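18 August 2018 -- Drumwood shells, second batch

Carried on with the ash strips from the Grube stack. Moisture meter was reading all over the place on the outer boards so I only used strips from the middle of the pile. Malte planed them yesterday evening and left the offcuts labeled, which saved me an hour.

Steam time 20 minutes per strip, same as in June. Form is the 254 one. First strip went around clean. Second one lifted a splinter on the outside face near the scarf, grain runs out there and I should have seen it before it went in the box. Third was fine. Fourth I was slow getting the strap tight and it has a flat spot opposite the joint. Might come out when it goes on the drying form, might not. Marked it with a pencil cross on the inside.

Strap: the rivets at the handle end are working loose again. Needs new ones before the next batch, the bigger size. 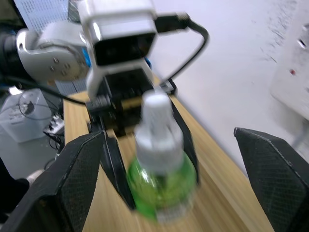
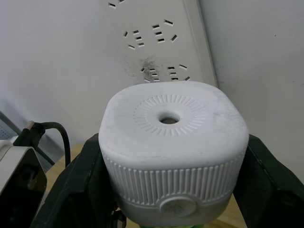 Lucimara Fontes, shells and hoops

Glue-up on the two shells bent in June. Both had sat on the drying forms the whole time and sprang back less than I expected when the clamps came off. Scarf joints cleaned with a block plane, then hide glue, warm cauls, band clamp. The first joint slid when I tightened the band -- caught it, backed off, started over with a pin at each edge. The pins work. Do it that way from now on and plug the holes after.

Efraín wants the next size up at 270 so the hoops he already has will fit. I told him we don't have a form for that. He says pad out the 254 form with cork. I don't like cork under the strap, it crushes more in the middle than at the edges and the shell ends up barrel shaped. Better to cut a new form out of the birch ply behind the bandsaw. Asked Knut if that sheet is spoken for, no answer yet.

Finish samples, ash offcuts:

- Tirnix, one coat, sanded to 600 first. Very little color. Feels closed up, too slick to hold.
- Tirnix, two coats, sanded less. Warmer, still a bit sticky at the end grain.
- Linseed, old can. Yellow. Won't use.
- Bare, for comparison.

Gudrun looked at them by the window and picked the second one. I agree but want to see it again once it has cured. Put all four on the shelf over the door, dates on the back.

Bearing edges not started. The Drondard router bit has a chip in it, and I'd sooner cut these by hand anyway with only two to do.

To do:

- rivets for strap
- ask Knut again re: birch ply
- check flat spot on strip four
- take glued shells out of clamps tomorrow, not before noon
- descale the boiler, it is slow coming up to steam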